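Zalley Wire Rack for Wine Bottles
Item no. 1381
In stock, leaves our store in Gerniveck within 8 working days

The Zalley is a small rack of bent metal wire for the kitchen counter, the sideboard or the shelf in the pantry. We have it in our shop from November, and many customers asked us to offer it also on the web page.

The rack comes in one piece. You do not need any tools. Please put it on a flat surface and press gently with the hand on top. If one leg is higher than the others, you may bend it carefully until the rack stands quiet. On a glass shelf we recommend the felt pads, which are in the small bag inside the carton.

For wines with a natural cork, which you want to keep for longer than a few weeks, a rack where the bottle is lying is better, for example our model Benavides. The Zalley is for the bottles you will open soon, for oil and vinegar, and for syrup.

Care: wipe with a soft cloth and a little warm water, then dry it. Do not use steel wool or lemon cleaner, it takes away the color of the surface. Not suitable for the dishwasher.

Delivery: we pack each rack in paper. Orders over 50 euros are sent without shipping cost. If you order for a restaurant, write first to Linnea Haugen at the Stanotska office, she will make you a separate price.

Returns: you can send the rack back unused in its carton. The carton must be closed with tape on all sides.

Customers also look at: Benavides lying rack, Stanotska bottle brush, felt pads (spare bag).

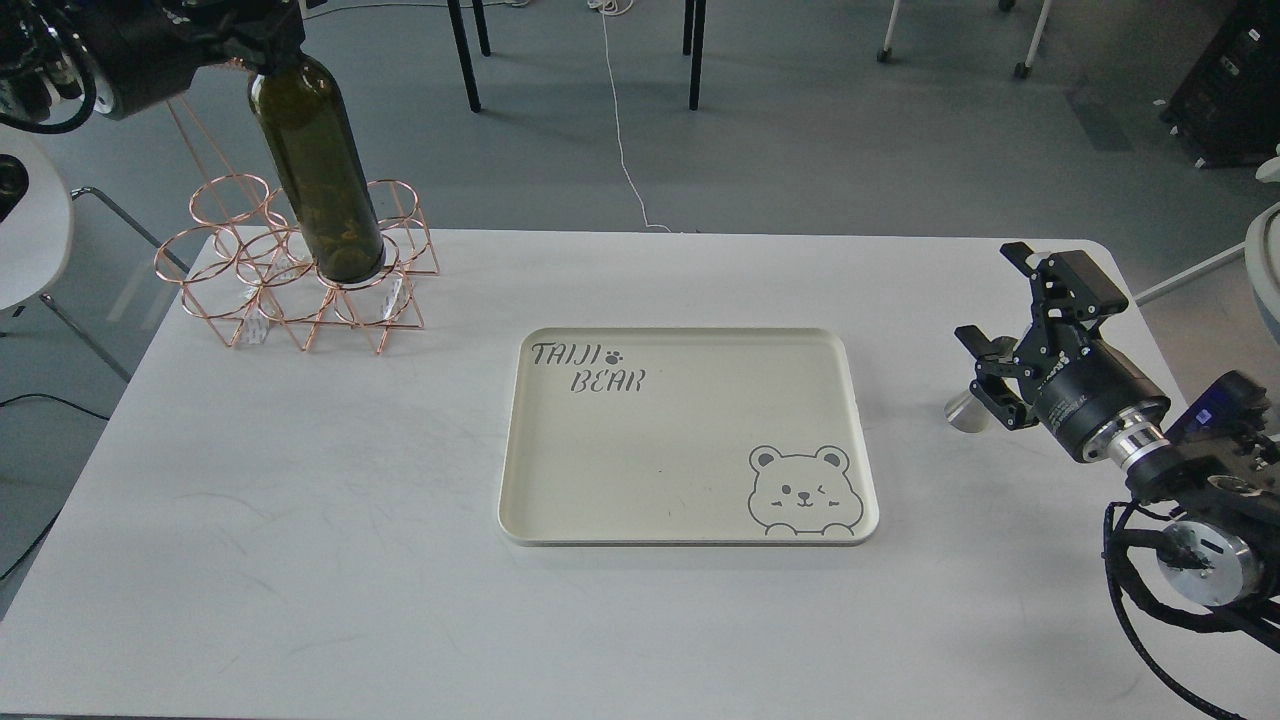
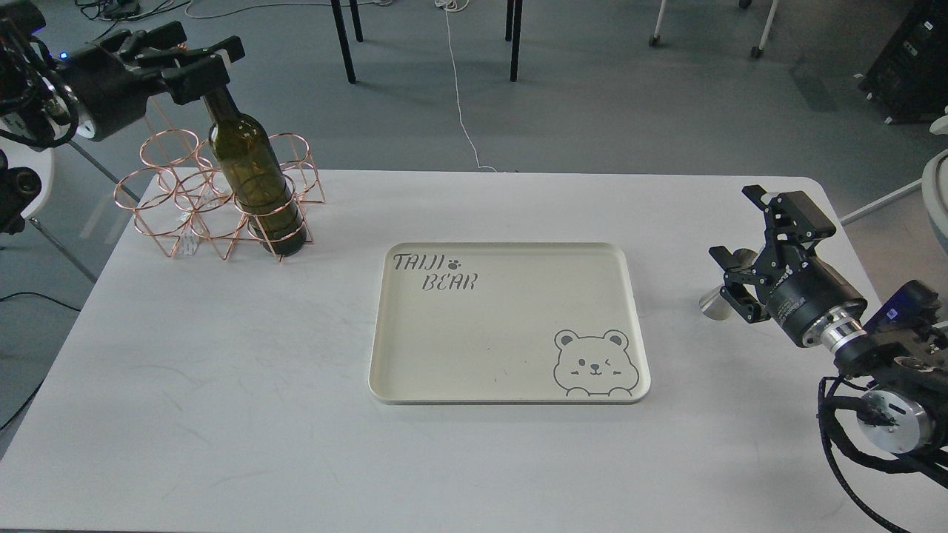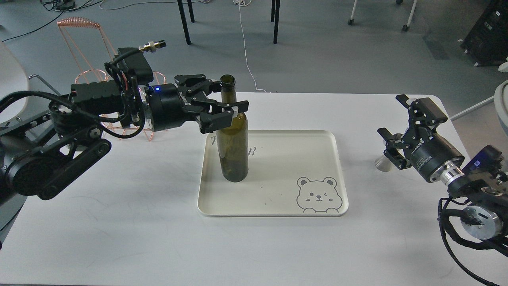
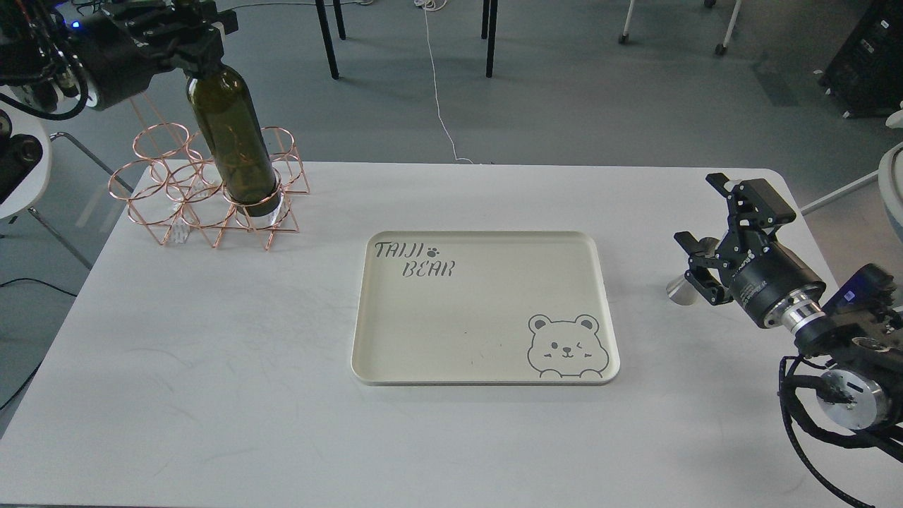

Green wine bottle and cream tray on white table; wire rack in rose-gold color in the second and fourth photo. Tray and bottle not included.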